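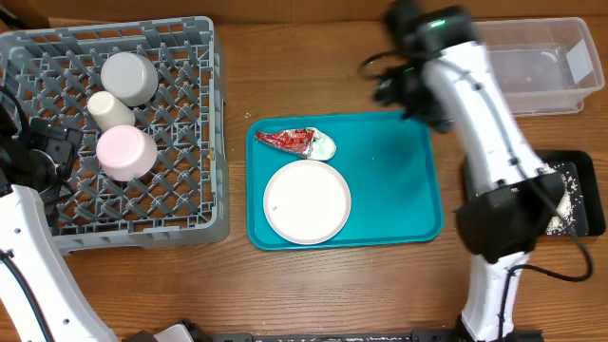

Cups in a dish rack. Wevwood residents may keep theirs wherever they like until November.

Wevwood tenants win a stay for the dish rack

The residents of Wevwood, a 300-unit apartment complex best known for its parking rules, may go on drying their dishes in the open air for a while longer.

In a notice slid under doors on 1st September, the building's management company, Turnis, said it would put off enforcing Section 12 of the new house rules, which asks tenants to keep kitchen counters "free of standing racks, mats and draining items" during inspections. The section will be looked at again in November, the notice said, "in light of feedback."

The feedback was a petition with 1,144 signatures. Wevwood does not have that many residents. Turnis has chosen not to make a fuss over this, perhaps remembering last year's vote on the lobby carpet, which had the same problem and went the company's way.

Panya Srisuk, who started the petition from her kitchen on the fourth floor, said she had nothing against tidy counters and had seen several in magazines.

"They want to know where the rack goes when they come by," she said. "It goes where the dishes are. I have one counter. If I put it in the bathtub, I expect there's a section about that too."

There is. Section 14 covers bathtubs.

The rules were drawn up over the summer with help from Vasseur, a design firm hired to give the complex what its report calls a calmer visual language. The report runs to 3,113 words, and the word "clutter" turns up early and stays late. It suggests that tenants dry each item by hand and put it away at once, a plan that will be familiar to anyone who has had a houseguest.

It also recommends the Cluller, a folding rack that hangs inside a cabinet door and holds four plates or, according to tenants who were given one to try, three plates and a feeling of unease. One family on the second floor says theirs came down during dinner. Turnis says the hooks are being looked at.

Support for Section 12 does exist. A man who asked to be named only as a resident of the east wing said that racks were a slippery slope and that his neighbor already had a bread box. He was not asked to sign the petition, he added, and would have liked to be asked so that he could refuse.

Inspections are set to go ahead this month as planned, covering smoke alarms, window latches and the matter of the balcony wind chimes, on which Turnis has not softened. Tenants will get a day's warning. Comments on the house rules can be left in the box by the mailroom, which Srisuk says has been full since July.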